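Ullel Help > Home & Workshop > Wood Surfaces
Browse Ask Tags Log in
2 min read

Butcher block top, how often do I need to oil it?

landeg_lou
So I finally put a butcher block top on the work table and I love it, the light and medium brown strips look so nice together! My problem is small stuff. I sort little yellow plastic bits on it all day (tags, clips, that kind of thing) and I'm scared oil will get all over them. The top is 14 months old and I've oiled it once, back in May. Is that way too little? 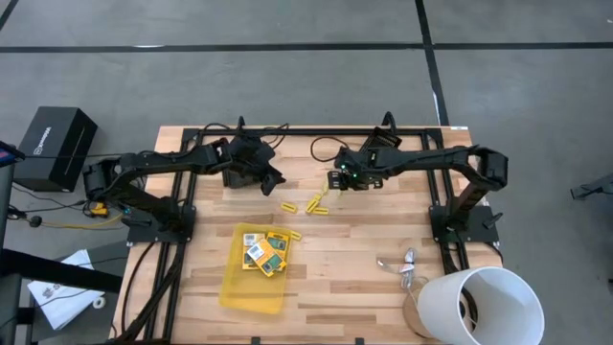 It lives on a concrete floor in a room with no heat, if that matters. I'd also love to know if I can just varnish it and be done – or will I regret that?

starnum5
Once in 14 months is low but you haven't killed it. Put a drop of water on the wood. If it beads up, leave it alone. If it soaks in, wipe on mineral oil, let it sit overnight and buff off whatever is left in the morning. Mine gets done every 5 weeks in winter because the air is so dry. Small parts stay clean as long as you really do buff it. I use an old T-shirt.

pasovpete
varnish it. did mine 11 years ago, still fine

benchcrumbs
Varnish is okay if you never cut on it, but scratches are a pain to fix later – you end up sanding the whole top. And you'd have to get the old oil out first or it won't stick. I'd stay with oil and throw a mat down for the sorting.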